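# Tinard Household Leftovers Survey: Data Card

Maintained by the Margaritis Institute for Domestic Studies. Current release: 2.
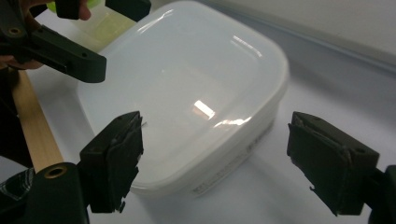 The survey records how households in the town of Tinard store, eat and discard cooked food. Participating households kept a written diary over 4 weeks, noting each dish put away after a meal and what became of it. The data are released for use in teaching, public health planning and research on household waste.

## Contents

| File | Rows | Unit |
|---|---|---|
| `households.csv` | 1,689 | one household |
| `dishes.csv` | 3,686 | one stored dish |
| `codebook.md` | n/a | field definitions |

The two tables are joined on `household_id`. A household that stored nothing during the diary period appears in the first table only.

## Main fields

- `dish_group`: soup, grain, meat, fish, vegetable, mixed, dessert
- `storage_place`: refrigerator, freezer, counter, other
- `days_kept`: whole days between storage and the final entry
- `outcome`: eaten, partly eaten, discarded, given away, unknown
- `reason_discarded`: free text, lightly edited to remove names

Portion size was reported in the household's own terms ("half a pot," "one plate") and has not been converted to weight. Users who need weights should apply their own conversion and state it in any published work.

## Collection

Diaries were distributed on paper in Tinard and in the neighboring district of Kultasow. Fieldwork began in December and therefore includes the holiday period, when households cook more than usual. Entries were typed by staff in the Skestine office and checked a second time against the paper originals. Where the two readings differed, Diệp Tô made the final decision.

## Known limitations

Households of one person are underrepresented. Dishes moved from the refrigerator to the freezer carry only the later location — the earlier one was not kept in release 1 and could not be restored. The value `unknown` covers both blank entries and illegible ones.

## Terms of use

The files may be used and shared for noncommercial purposes with credit to the Institute. Users may not attempt to identify a household.

Corrections should be addressed to Savvas Tsolakis, data steward, and should quote the row identifier and release number.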